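We use cookies to remember your settings. Accept | Manage

Workshop tips I picked up at the Trillosa open day

I went along on Monday expecting coffee and leaflets, and came home with a page of notes for my own shed! Trillosa had a robot arm fitting a blue block into a grey holder, and 31 of us stood there gawping like children. Most of what makes that job work is just good bench sense – you can use every bit of it at home.

Tip 1: Get it square before you push

If a peg, a dowel or a drawer runner goes in crooked, pushing harder only wedges it. Bring it in from directly overhead, let it find the hole, then press. I've split more shelf pins than I care to admit by skipping this. 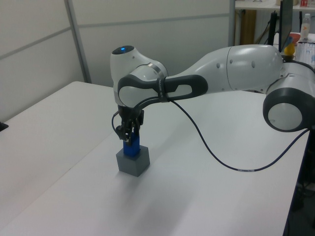 Straight down into the holder, with the gripper upright.

Tip 2: Clear the bench first

My bench at home has 21 jam jars of screws on it (I counted when I got back, and was ashamed). Put out the part, put out the thing it goes into, and move everything else to a shelf. I tried it with a wobbly Stallora bedside cabinet that evening and had it together before supper.

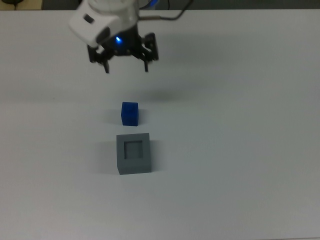 Tip 3: Hold small parts low and close

Pick the piece up near where it's going and you have less distance in which to drift off line. Small pliers with a bit of tape round the jaws are lovely for this, and they don't mark paint.

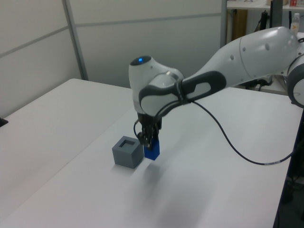
The same goes for fiddly kitchen jobs, by the way. I refitted the little feet on our Cullero bread bin using exactly this method, and not one rolled under the cooker.

Tip 4: Don't let go too soon

Keep hold until the part is properly seated. With glue, count slowly to 61 (my grandad's number, no idea why) and only then ease your fingers off. 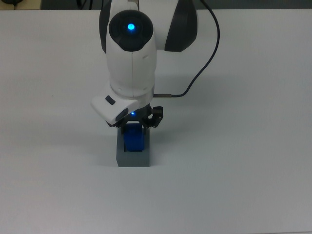 If it feels tight, take it out and look for a burr or a blob of old varnish. A few strokes with fine paper usually does it – go gently, you can't put wood back.

They're running another open day in June, and I'll be first in the queue. Take a notebook, and ask lots of questions!

Contact us | © Khương Home & Shed Tips | Back to top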